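Help Wanted: Weekend Play Leader, Prurcombe Family Library

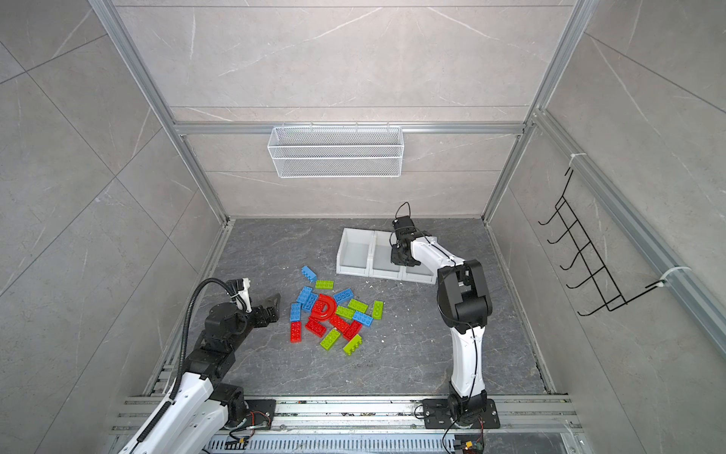

We're a small, friendly library with a very busy children's room, and we would love to find someone cheerful to look after our Saturday building club and the story hour that follows it. The club started in September and has been fuller than any of us expected, so Zeyu Mao, who runs the children's room, could really use another pair of hands (and another reading voice – his gets tired!).

The job is 4 hours every Saturday, with up to 4 extra hours a month in school vacations. You'd set out the tables, help kids aged five to ten get going, chat with parents and grandparents, and read a couple of picture books aloud at the end. Experience with children is a big plus, but patience and a sense of fun matter just as much to us. Training is paid, and parking behind the Kaufmann Building is free for staff.

To apply, drop off a letter at the front desk by Sunday, October 17, 2021, and tell us a little about yourself and a book you loved as a child. Please keep it under 500 words. A background check is required before you start.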